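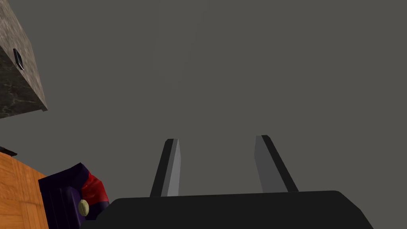 Where is Droveo moving its head office?
Droveo is moving to the second floor of Ernside, the refurbished office building beside the old freight yard, and will open there in June.

Home News Property Offices Retail Contact

2 minute read

18 January 2023

Freight software company Droveo has signed a 10-year lease on 1,664 square meters of office space at Ernside, making it the largest tenant to commit to the building so far.

The company will move 125 employees from its two current offices on the north side of the city. Both leases end this summer and neither will be renewed. The finance and customer support teams, which have worked from separate addresses since the company outgrew its first office, will share a floor again.

Ernside was built as a regional headquarters for an insurance company and stood partly vacant before it was bought by Dehghan, the family-owned property firm. Dehghan has replaced the heating and cooling systems, rebuilt the main entrance and added showers and a bike room on the lower level. Work on the elevators is still under way and is due to finish before the first tenants arrive.

Droveo's floor will be split into open desk areas along the north and east sides, with meeting rooms and a training suite in the middle. The training suite will seat 40 and will be used for customer courses, which the company now runs in rented hotel rooms. Interior work has been awarded to Duvel, a local fit-out contractor, and starts next month.

Fereshteh Nikzad, operations director at Droveo, said: "We looked at nine buildings and kept coming back to this one. It is a short walk from the train, the floor is big enough to hold everyone, and the landlord was willing to let us plan the layout before the walls went up. Our staff asked for quieter rooms for phone calls and better bike storage, and they will get both."

Staff will be able to keep their current mix of home and office days after the move. Desks will be booked by team, and each team will choose its own regular days in the office.

The agreement includes 30 parking spaces and an option on a further 400 square meters on the same floor, which Droveo can take up at any time in the first three years of the lease. The rent has not been disclosed.

With this letting, nearly half of the office space at Ernside is now taken. Dehghan is in talks with two other companies about the third floor and is seeking a cafe operator for the unit next to the entrance. The ground floor also has two smaller suites, which can be leased together or separately.

Droveo's phone numbers and email addresses will stay the same. Mail should be sent to the current offices until the move is complete, and customers with training courses booked for the summer will be sent directions to the new building in advance.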